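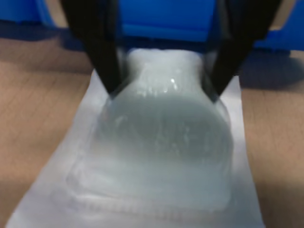 Olaia Echevarría asks whether soft gel items can share a bin with the dressings. They can't. Keep them on a clean white sheet until the dressings are put away, and bin them last.

4. Setting up the sorting bench

4.1 Clear the bench and wipe it down. Coil any spare leads and keep them off the work surface.

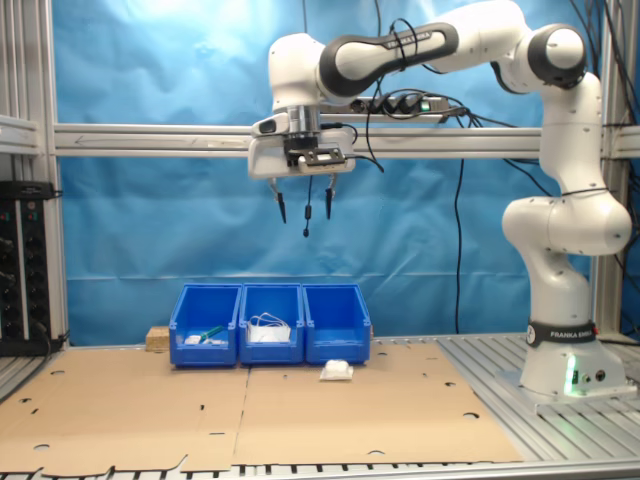
4.2 Lay flat cardboard over the working area. Unfolded carton blanks will do. Press down any creases, and replace the sheet when it is soiled or torn.

4.3 Set the bins side by side with the open fronts facing you. Sealed dressings go in one at a time, flat, with the border of the pouch unbent.

CAUTION: Do not squeeze the puffy centre of a pouch. Check all four edges of the seal
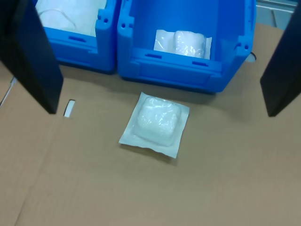

before you put it away, and set aside any pouch with a split or lifted edge – never tape it shut.

4.4 Stack face masks in their own bin, all facing the same way, with the ear loops at one end.

NOTE: Stop at 30 masks per bin. A fuller stack tends to slide over the front lip. 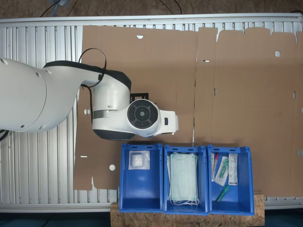
Fig. 4 – Blue bins in a row beside the rollers, carton blanks laid flat.

4.5 Label each bin and enter it on the Zurnlow stock sheet.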